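Print this page
E-mail this page

CHAPTER 3

Planning an Overland Trip

By the end of this chapter you should be able to break a long road journey into daily stages, set a travel budget, and explain why the time of year matters as much as the distance.

Key terms: stage, rest day, shoulder season, layover, fixed cost, daily cost

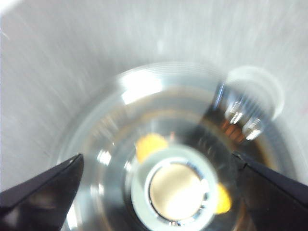
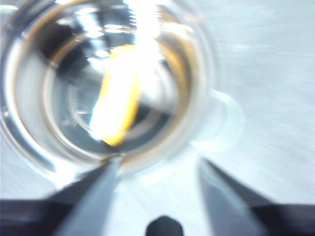 3.1 Distance and time

Most people who plan a road trip for the first time begin with a map and a total distance. The total is useful, but it says very little about how long the trip will take. A coast highway and a mountain road of the same length can differ by a full day of driving. Travel planners work in stages instead. A stage is the part of a journey covered between one night's stop and the next.

Take the route from Jeltura to Adesard, which we will use throughout this chapter. It is 2,000 miles long and crosses 2 mountain passes. The first part, from Jeltura to Cladevitz, follows a river valley and is flat. Drivers make good time there and are often tempted to plan the rest of the trip at the same pace. After Cladevitz the road climbs, towns are farther apart, and trucks slow traffic on the grades. A stage in this section should be shorter than one in the valley, even though it may take the same number of hours.

Rest days belong in the plan from the start. On the Jeltura to Adesard route, a traveler might stay an extra night in Cladevitz before the climb and another in Zou after it. Zou is a small lake town with a market, a ferry landing, and several guesthouses. If bad weather or a repair holds up the party in the hills, the extra night in Zou can be given up without changing the rest of the schedule.

3.2 Season

The high pass on this route is open in summer and closed by snow for much of the winter. July and August are the busiest months, and rooms in Zou are hard to find without a booking. September is the shoulder season, the period between the busy months and the quiet ones. Prices drop, the road is still clear, and the ferry runs its full timetable. Evenings are cold at the higher stops, so travelers need to pack for two kinds of weather.

3.3 Cost

Trip costs fall into two groups. Fixed costs stay the same however long the trip lasts: permits, a vehicle check before departure, and the ferry ticket. Daily costs rise with each day on the road and include rooms, meals, and parking. Fuel depends mainly on distance, and it is easiest to list it on a line of its own.

Suppose a party of 3 has $3,000 to spend. Before choosing any hotels, they should subtract the fixed costs and the fuel, then divide what is left by the number of days. The result is their daily limit. If it is too low to cover rooms and meals, they can shorten the trip, choose cheaper rooms, or share the driving and drop a night. Section 3.4 works through each of these choices using the stage table for Jeltura to Adesard.

Print this page | E-mail this page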